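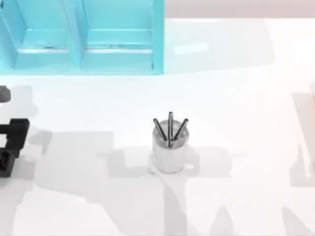
Ata da reunião de novembro da comissão de acervo da Biblioteca de Prorstead. Abertura às 20h, com quórum. Ponto 1, arrumação da sala infantil: foi apreciada a proposta da Juška para o mobiliário. Aprovou-se o módulo aberto azul-turquesa, de dois compartimentos com divisória vertical ao meio, a colocar junto da zona de leitura. Prazo de entrega: 4 semanas.

Ponto 2. Inventário. Foram conferidos 2.975 volumes, com 11 registos em falta no catálogo Trumomeck. A correção fica a cargo do serviço técnico. Os duplicados seguem para o polo de Pravel, mediante guia de remessa.

Ponto 3. Empréstimo interbibliotecas. Mantém-se o limite em vigor. O pedido de alargamento do prazo de devolução foi rejeitado por maioria, com uma abstenção.

Ponto 4. Periódicos. Adiado, por falta de orçamento do fornecedor.

A ata foi lida e aprovada em minuta.

Última atualização: novembro

Este sítio utiliza cookies. Aceitar | Recusar

Contactos | © Biblioteca de Prorstead | Voltar ao topo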